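6/10/19

Went to see Piltider on Saturday with Azucena Salinas, who picks all our movies and accepts no feedback afterward. I had been told it was the hit of the summer. My source was the poster in the lobby, which said so twice.

To be fair, the Skatesdale two-screener was almost full, and I can't remember when I last had to share an armrest there. The guy at the concession stand told me they'd sold 1,000 tickets since it opened, which in Skatesdale is a landslide. In February they ran Huerta for six nights and I believe I was most of the audience. I liked Huerta. It had a goat in it and hardly any talking.

Piltider has a great deal of talking. Gumaro Quintero (my neighbor, sees everything, falls asleep at half of it) says the first hour is setup and the second hour is also setup. He stayed awake, though, so make of that what you will. The heist itself is good, I'll admit — the bit with the laundry van got an honest cheer from the back row, and Azucena grabbed my sleeve hard enough to spill the popcorn.
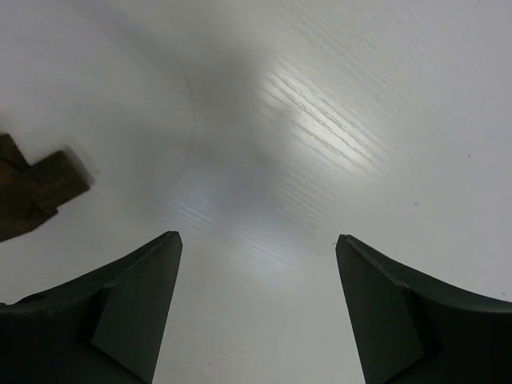 My complaint is the ending, where two people we've barely met drive off to Zedisthorpe, plainly so there can be a sequel called Zedisthorpe. And of course there'll be one, with ticket sales like that, and of course I'll go. Azucena has already put it on her calendar. It doesn't have a release date yet, so she just wrote it on a page at the back.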